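Movie Night at Home: Popcorn Tips, Tested

Every February, when the awards shows come around, somebody swears that theater popcorn is easy to make at home. I have my doubts. The Cluner popper promises a full bowl in 2 minutes. Mine took 5, and I counted 14 duds in the first handful.

Shaking sugar on before the trailers end? It sinks to the bottom. Freezing the kernels? I tasted no difference. Salt ground fine does stick better, I'll give them that.

Don't pay extra for a Wevulon snack tub either. Any bowl with a lid will hold leftovers until the second feature.

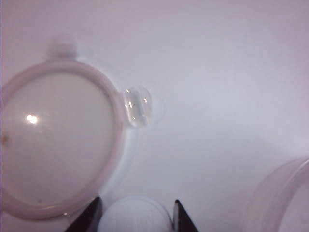 A clear plastic lid or dish, seen from above.

Stale by morning anyway.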